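Tandton Gripper Notes: Clearing an Uneven Close Fault

Applies to hand-held two-finger grippers with linked fingers and soft contact pads. Last revised January 13, 2025.

The fault shows up as one finger reaching the object before the other. The object rolls or tilts in the grip, and the log records a width error on release. At Lonham we had 9 of these in one batch of 200 picks before anyone stopped to check the linkage.

1. Power the gripper down and wait for the status light to go out. Keep fingers clear of the linkage – the return spring still holds load.

2. Open the jaws by hand to the stop. Both sides should reach it together. If one lags, go to step 4.

3. Power up, run the zero routine with nothing between the pads, and close on a small rigid object such as a toy car. 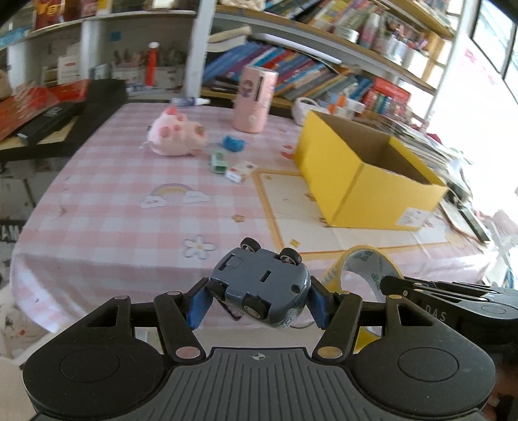

Repeat the close 16 times, releasing fully between attempts. A single bad close can come from the way the object was approached. If 2 or more go wrong on the same side, treat it as a mechanical fault.

4. Remove the pivot cap on the lagging side and look for grit or a worn bushing. Clean dry. Do not oil; oil migrates to the pads and causes slips.

5. Refit the cap, tighten to the Yuen setting and rerun the zero routine.

If the lag returns, tag the unit out of service and send it to Povallow with the log.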